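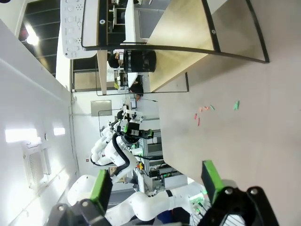
A dropped part in a two-arm sorting cell usually starts at the finger pads. The arms have enough force, the camera finds the piece, the fingers close, and the piece slides out during the lift or twists and lands flat. Small thin pieces are the worst case. With five of them scattered on a light tabletop, like the green strip and the two red pieces on this bench, the fingers have to close very near the surface, and every bad close drags a pad across the table. The green pads on the inner faces take that wear. The tips below apply to any small bench arm with replaceable pads. They were written up after a fault on our Nistden cell in March.

## The fault

The controller stopped with code 544, "grip position not reached," on the left arm. It cleared on reset and came back 9 cycles later. We reset it again. On the third stop the left arm held its position with the fingers half closed, and the right arm kept moving toward it. The stop button was pressed before contact.

Two separate problems were found:

- One pad had lifted at its lower corner. The folded edge kept the fingers from closing fully.
- The fault on one arm did not hold the other. The interlock between them had been switched off during setup and left off.

The first is a maintenance item. The second is a safety matter and should be checked on any shared table before anything else on this page.

## Check the interlock first

1. Clear the table and set both arms to 7 percent speed.
2. Start a slow move on both arms, well apart from each other.
3. Trigger a fault on one arm from the controller menu. Do not do this by hand at the gripper.
4. Confirm that both arms stop.
5. Repeat with the other arm.

If either arm keeps moving, take the cell out of use. Lower speed is not a substitute for the interlock. Test the stop button as well, once from each place a person normally stands.

## Cleaning pads

Cut power to the arm and wait for the controller display to go dark. A paused arm is still a powered arm.

Wipe each pad with a lint-free cloth and a little isopropyl alcohol. Wipe from the mount toward the tip. Wiping the other way pushes the cloth under the front edge and starts the peel. Let the pad dry before closing the fingers. Skip acetone, which softens most pad adhesives, and skip hand soap, which leaves a film.

If a clean pad still slips on paper, it is glazed. Light scuffing with a fine abrasive sponge will buy a few days. Do it once and then order pads.

## Replacing pads

- Change both pads on a gripper together. A new pad against a worn one puts the closing point off center.
- Peel slowly from the tip. Scrape leftover adhesive with plastic, never a blade.
- Press the new pad down from the center outward and hold it for a full minute.
- Leave it overnight if the adhesive sheet asks for it. Ours came from Batthorpe and did.
- Run the close-position calibration again. Skipping this step gives the same code as a lifted pad.

After the change, run 100 empty open-and-close cycles and look at the pad corners again.

## Mount bolts

A loose finger mount looks like a bad pad. With power off, try to rock the finger sideways. Any click or play means a bolt. Tighten to the value in the gripper manual with a torque driver, then draw a line of paint marker across the bolt head and the housing. If the line breaks, the bolt has turned.

Do not add threadlocker unless the manual calls for it. On plastic housings it can cause cracking.

## Cables

Follow any outside cable from base to gripper with the arm at full reach and again folded. It should curve loosely at every joint. A cable pulled tight at one end of travel can cause dropouts that read as grip faults, and it will fail sooner or later at the connector. Move the clip before replacing the cable.

## Reset rule

One reset per code per shift. At the second stop, power down and inspect. Write the code, the arm and the time on the sheet taped to the Tirkusance cabinet, including stops that cleared without help.

Spare pads are in the second drawer, under the torque driver.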